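Water spots and blue haze on stainless mixing bowl

Posted by tkessler_home, 29 December 2023

I have a stainless steel bowl that has picked up a haze on the inside. It goes through the dishwasher with the plates and cutlery. Dish soap does nothing. Is this mineral scale or damage to the steel, and what removes it?

Hafiz Chin

Probably scale. Mix 100 ml of white vinegar with 100 ml of warm water, wipe the inside, leave it 9 minutes, rinse, and dry with a cotton cloth. Scale dissolves. A rainbow or blue tint that stays is heat tint in the oxide layer and needs a mild oxalic acid cleanser.

Check the result by tilting the bowl toward a light. Reflections pick up color from whatever is nearby, so turn it a few ways before deciding it is stained.

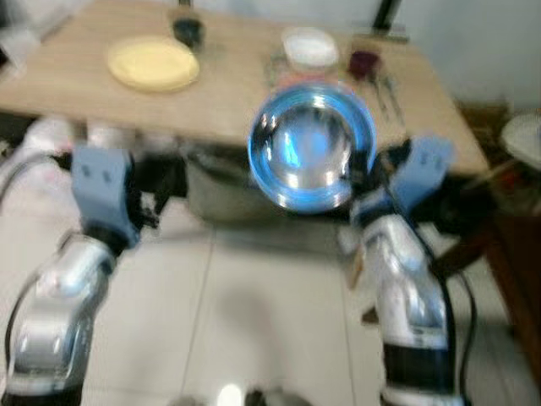
Steel bowl tilted, with bluish reflections on the inner curve.

Do not use chlorine bleach or steel wool. Bleach pits the surface and steel wool leaves particles that rust.

bunnag_road

Had the same with a Hodau bowl. Vinegar worked on the second try. Dry it right away or the spots come back.

mr_pell

Just buy a new one, they're cheap.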